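**Ticket 252 – Transfer list on club site shows wrong parent club for loan players**

Opened: 2020-03-24
Site: Salville (football, senior squad pages)
Component: Tarkix fixtures and squad module
Priority: 2
Status: Resolved, monitoring

**Reported behaviour**

The squad page lists two midfielders as permanent signings from Resdale. Both are on loan from Ruawai until the end of the season. The news article announcing them is correct. The player profile, the squad table and the match-day team sheet export are all wrong.

Supporters picked it up on the forum before we did. The media office has asked for a fix before the next squad announcement goes out.

**Environment**

- Tarkix module, hosted install, club theme
- Squad feed imported nightly from the league registration file
- Page cache on, 35 minute expiry

**Log**

Cleared the page cache and reloaded the squad table. No change. Loaded the page logged out, in a second browser, same result. Cache ruled out.

Opened both player records in the admin panel. The "Parent club" field is correct (Ruawai). The "Previous club" field holds Resdale, where both players spent the first half of the season on an earlier loan. The public template prints "Signed from" and fills it with the previous club.
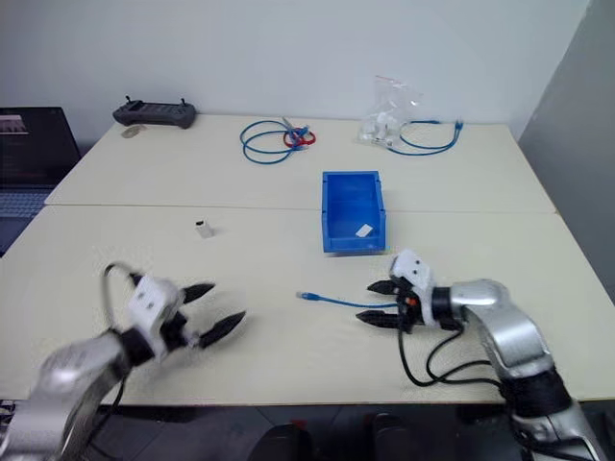 Checked the other loan players in the squad. Their profiles display properly, but only where parent club and previous club are the same. The fault stays hidden unless a player has had back-to-back loans.

Compared the current template with the February backup. The older version tested the registration type first and printed "On loan from" with the parent club. That test is missing from the current file. The theme update overwrote our customised copy.

Restored the test in the squad table and profile templates. Cleared cache. Both players now show "On loan from Ruawai" on the website.
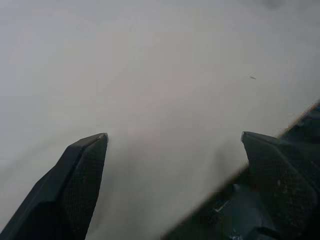 *Fig. 2 – Gripper fingers over pale surface, small dark speck right of centre.*

Team sheet export still wrong after the template fix. The export doesn't use the theme; it reads a stored label written to the record at import. Editing the label by hand works until the nightly import runs, then it reverts.

Changed the import mapping so that registration type "L" writes the label from parent club, and type "P" writes it from previous club. Ran the import manually against a copy of the squad. Labels correct for all loan and permanent players. Applied to live and re-ran.

Academy pages use a separate mapping and have not been touched. No academy player is currently registered on loan – low risk, but the same change should be made there. 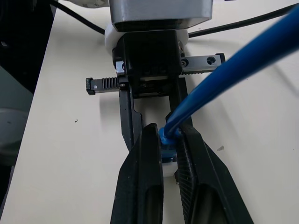 Page 2

**Resolution**

1. Loan test restored in both squad templates.
2. Import mapping corrected for the senior squad.
3. Template copies moved to the override folder, where theme updates do not write.

**Outstanding**

- Apply mapping change to academy import.
- Media office to check the printed team sheet against the registration file before the next home fixture.
- Ask the vendor whether "Signed from" can be renamed "Previous club" in the default theme. The current wording is misleading even for permanent transfers where the player came off a loan.

Leave ticket open until the next scheduled import has completed without reverting the labels.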